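House rules for a two-arm bench, second attempt

I wrote a page of rules for our simulated bench in May and pinned it to the top of the project notes. It lasted two weeks before I started breaking it myself. The second version is shorter and I have stuck to it, so I'm putting it up in case it saves someone else the time.

The job is a simple one. Two arms share one table, with a green bin and a handful of ordinary things to tidy: a remote, a mouse, a USB stick, a scoop and so on. The project is called Rillano, for no good reason, and all of it runs in simulation. People tend to assume that means you can do without rules. I thought so too. Nothing gets broken and nobody gets hurt, so you let things slide, and a month later you have 522 runs and no idea which of them can be compared.

Rule one is about the start of a run. Both arms go back to their home pose, the bin is empty, and everything that is meant to be on the table is on the table. Nothing is stacked and nothing hangs over the side. I look from overhead first, as it is the quickest way to see that all the items are there.
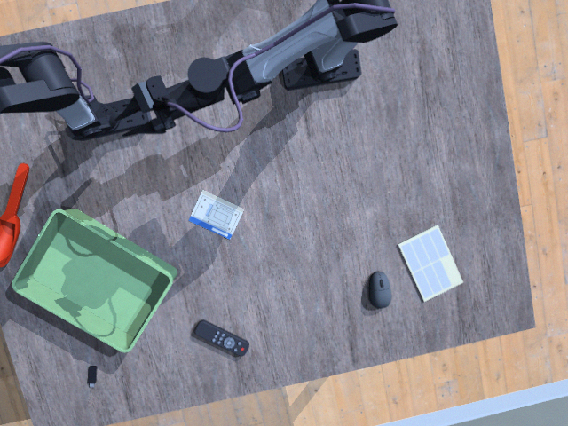 My first version said the items had to be laid out "neatly", which is a useless word. Neat to me meant in a row, and a row is the one layout you never get on a real desk. The rule now says that items may point in any direction but must not touch each other or the bin. Shadows falling across an item are fine. I used to move things out of the shade to make them easier to pick out, and all that did was make the results look better than they were.

The start position gets saved with the run, under the same number. If the two get separated, the run is thrown out. I lost a whole Friday in the spring trying to match layouts to results by eye and I am not doing it again.

Rule two covers the cameras. Every view gets looked at before the arms do anything, including the ones that seem dull. The wrist views are the ones I used to skip. They can spend a good part of a run pointed at nothing much, and it's tempting to decide they don't matter. But if a view has been knocked out of place in the settings, or the fingers don't show where they should, the whole run is spoiled and you won't find out until you try to use it.
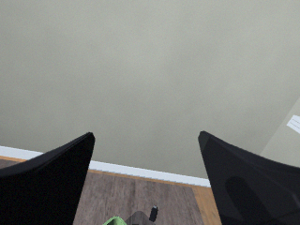 Looking out between the gripper fingers, with mostly wall beyond.

The check is short. Can I see both fingers? Does the picture change when the arm moves? Is it the right way up? Three yeses and I carry on. I don't ask for an item to be in view, as my first version did. That had me nudging the arms about before the start to get a nicer picture, and then of course they weren't in the home pose any more, so rule two was breaking rule one.

Rule three is the one I get the most messages about, and it deals with two arms in one space. My rule is that only one of them may be carrying or closing on something at any moment. The other one waits, and it waits somewhere it can be of use. Over the bin is allowed. Over the middle of the table is not.

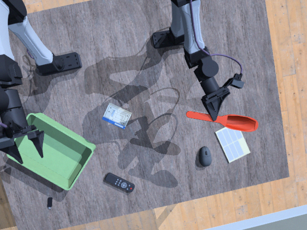
A friend who works on the packing line at Drirkia told me this was too strict, and for a production line I'm sure it is. They care about how many items go through in an hour. I care about being able to say, when something goes wrong, which arm did it. With both moving freely I had plenty of runs where a thing ended up on the floor and I could make a case for either one.

Long thin things have a line of their own under rule three. The scoop has a handle that sticks out well past whatever is holding it, and so the space an arm needs is bigger once it has picked the thing up. I had been working out the gap between the arms from the grippers alone. Now the gap is worked out from the far end of whatever is being held. It sounds obvious written down. It was not in the first version at all.

Rule four is about lifting. Go straight up before going sideways, and don't let a held item pass low over anything else on the table. I check this one from the side, because the overhead view tells you next to nothing about height. From above, a thing lying on the table and a thing held over it can look much the same. 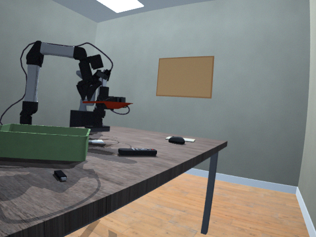

Side view, with the orange-red piece held clear of the table top.

I also keep the side view for every run now, even the ones that went well. Bhatt, the checking script I use, only reads positions, and it will happily pass a lift that skims the top of the mouse. A person looking at the side view for a few seconds catches that. I'd like to have the script do it eventually, but for now the rule says a person looks.

Rule five is dull and I will keep it brief. Change one thing at a time and write down what it was. That goes for lighting, table finish, speed, and the version of Ulano we are running on. When I changed the lighting and the speed together I had to redo 100 runs to find out which of them had made the difference. It was the speed.

That is the whole list. The first version had rules about file names and what colour to use in the charts, and those have gone into a separate note where they can be ignored in peace. I have also dropped the rule that said every failed run must be explained. Most can't be, at least not on the day. They get marked as failed and kept with the rest, and when there are enough of the same sort I go back and look.

The next check on all this comes when we reach 1,000 runs. I expect rule three will need loosening by then, probably to let the waiting arm steady the bin. I haven't worked out how to word that yet.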